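Forum Robotik & Automation > Normen, Regeln, gute Praxis
Thema: Arbeitsbereich vor dem Greifen freigeben, wie macht ihr das?

tiziana_m
Mitglied, 316 Beiträge
30. Aug 2021

Hallo zusammen,
ich schreibe gerade bei Komance eine interne Arbeitsregel für Tischaufgaben mit dem Zweifingergreifer. Deutsch ist nicht meine Muttersprache, bitte fragt nach, wenn etwas unklar ist.

Es geht mir um die Freigabe der Szene, bevor der Bediener startet. Der Entwurf lautet bis jetzt so:

1. Kein Gegenstand darf über die Tischkante ragen.
2. Durchsichtige Gegenstände werden im Protokoll eigens eingetragen.
3. Offene Folie und lose Verpackung sind nur mit Freigabe der Schichtleitung erlaubt.
4. Vor dem Start wird ein Bild der Handgelenkkamera gespeichert, mit geöffneten Fingern.

Bei Punkt 2 und 3 haben wir im Team keine Einigkeit. Wie ist das bei euch geregelt?

Gruß
Tiziana Marino

Kabelbinder867
Mitglied

Punkt 4 würde ich nach oben setzen. Ohne Startbild könnt ihr später nichts mehr nachprüfen. Punkt 3 finde ich übertrieben. Wenn die Schichtleitung jede Folie abnicken muss, macht sie das nach zwei Tagen blind.

h_ginting
Mitglied, 2547 Beiträge

Ich sehe es anders als Kabelbinder867. Folie verformt sich beim Greifen und reflektiert stark, also braucht sie eine eigene Zeile. Ob es die Schichtleitung sein muss, darüber kann man reden. Bei Zou unterschreibt eine zweite Person aus der gleichen Schicht, das hat sich bewährt.

Eine Frage noch: Gilt eure Regel für die Risikobeurteilung oder nur für die Qualität der Daten? In dem Entwurf ist beides gemischt. Die Risikobeurteilung nach ISO 12100 ersetzt so eine Liste nicht.

Haziq Ginting

tiziana_m
Mitglied

Danke, Haziq, das ist ein guter Hinweis. Die Risikobeurteilung haben wir getrennt, die Liste ist nur für die Qualität. Ich werde es in die Überschrift schreiben.

Mit der zweiten Person könnte ich leben. In der Nachtschicht ist aber oft nur ein Bediener an der Zelle.

Fellness
Mitglied

Dann nachts eben keine Folie. Fertig.

Kabelbinder867
Mitglied

@Fellness: So einfach ist es nicht, wenn der Aufgabenplan von außen kommt. Und was heißt überhaupt "durchsichtig"? Zählt eine Flasche mit Etikett dazu?

tiziana_m
Mitglied

Ich würde sagen: durchsichtig ist ein Gegenstand, wenn man durch eine tragende Fläche hindurch den Tisch oder einen anderen Gegenstand erkennt. Das Etikett ändert daran nichts. Damit wir über dasselbe sprechen, hänge ich ein Startbild an.

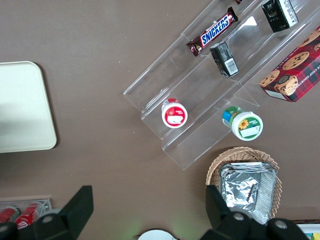
Startbild der Handgelenkkamera, Finger geöffnet: Acrylständer mit Ware, Korb mit Folienschalen

Nach meinem Entwurf kommen der Acrylständer und der klare Behälter mit den roten Dosen unter Punkt 2, die Schalen im Korb unter Punkt 3.

h_ginting
Mitglied

Mit der Definition bin ich einverstanden. Beim Ständer würde ich zusätzlich die Lage der Stufen eintragen, denn er steht schräg und die Kanten spiegeln. Für den Tiefensensor ist das ein anderer Fall als der Behälter.

Zu Punkt 3: Bei den Schalen ist die Folie ein Deckel. Ich würde "offene Folie" streichen und "Oberfläche aus Folie" schreiben, sonst streitet ihr jedes Mal neu.

Kabelbinder867
Mitglied

Gut, "Oberfläche aus Folie" verstehe ich wenigstens. Die Freigabe halte ich weiter für unnötig, Eintrag im Protokoll reicht. Und was ist mit dem Korb? Geflecht steht nirgends im Entwurf, da bleibt eine Fingerspitze gern hängen.

tiziana_m
Mitglied

Den Korb hatte ich vergessen. Ich ergänze einen Punkt 5 für Geflecht und Netze und schicke die neue Fassung zuerst an die Kollegen in Tornolley. Die Freigabe bei Folie lasse ich für die Probezeit im Text, aber mit zweiter Person statt Schichtleitung. Für die Nachtschicht habe ich noch keine Lösung, Vorschläge nehme ich gerne.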